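Junddale Makers Forum > Equipment and Workshop > Budget for hand-held grippers, home recording

Page 1 of 1

pellwright
We have over 3 months until the money has to be spent, so I would like to get the list right this time. The plan is to record soft object handling in ordinary homes with hand-held grippers, working in pairs, then train on that before anyone buys an arm. My draft has two grippers, one set of spare pads, storage, a laptop we already own, and a line of 300 for props. Natanael Moura says the props line is silly and the spares line is too thin. I would like other views before I send it to the Dalthorpe office in April.

The table we have been working on is a normal dining table with an open box in the middle, plush toys, packets, a thermos, a vase of flowers. 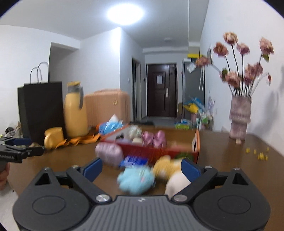 The quote I have for the second gripper is 446 with the pads fitted. Delivery is extra and they will not say how much until we order. Has anyone bought two at once and got anything off?

kestrel_dn
No discount when we did it. We asked twice.
What we did get was the pads thrown in, so ask for that. Pads are what you will go through. I would cut the props line to almost nothing and move it there.

tombola
Disagree with cutting props. Everyone thinks they can raid a toy box and then all their objects behave the same way. You want soft, crinkly, slippery, heavy at one end. That does cost money if you are buying for several houses. 300 is fine.

kestrel_dn
Charity shop. A carrier bag of soft toys costs less than lunch.

tombola
And then you need three of the same one because the other house has to match, and the charity shop has one.

pellwright
Do the houses have to match? I had assumed we wanted them different.

Natanael Moura
We want them different. I have said this. Props should come from whoever lives there plus one small shared crate. My objection was never the amount, it was having a line for things people already own while there is only one set of spare pads for two tools. If a pad tears on a Saturday we lose the weekend.

hob_and_nail
Coming at this from the buying side. You have left out:
Insurance for kit that leaves the building.
Carry cases. Hard ones.
Batteries or power, depending on the model.
Someone's time to check the recordings. We budgeted none and ended up with 18 hours of footage that sat on a drive all winter.
The last one is the biggest cost by a long way and it never goes on the list.

pellwright
Time is not allowed under this pot, equipment only. Cases I will add. I had forgotten insurance completely, thanks.

For what it's worth, the mix on the table at the moment is knitted things, a sponge block, a satin pouch, plastic bags. I would call that a fair spread.
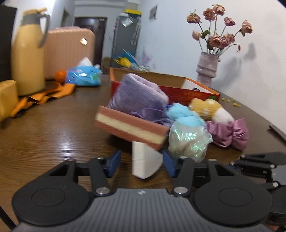 The dining table, with the box and soft items in the middle.

tombola
That is a decent spread. Still nothing with any real weight in it apart from the flask, if it is full.

kestrel_dn
Is the tabletop that shiny in person? Ours was, and we ended up putting a cloth over it. A plain tablecloth should go on your list, it is cheap.

Natanael Moura
I would leave the surface alone. People have shiny tables.

kestrel_dn
Fair enough, but then record a few with a cloth as well.

hob_and_nail
Have you looked at hiring? Nutsugah do it by the month, or did last year. If you are not sure you will carry on past summer, I would hire the second one and buy the first. Zomska were sniffy about hiring to anyone without a company number.

pellwright
I rang Nutsugah this morning. They do still hire, minimum two months, deposit on top. Over the length we need it comes out close to buying, and we would have nothing at the end. So I am leaning towards buying both.

hob_and_nail
Check whether the deposit counts against your pot. Ours did not let us claim it back in the same year.

Natanael Moura
Buy both. Three sets of pads, cases, insurance, storage, and a props line of whatever is left.

tombola
Whatever is left will be nothing.

pellwright
Revised list going round tonight — props line halved, pads up to three sets. Still need a price for delivery. If anyone has an old invoice with the delivery on it, please message me.

Reply to this topic | 2 people are watching this topic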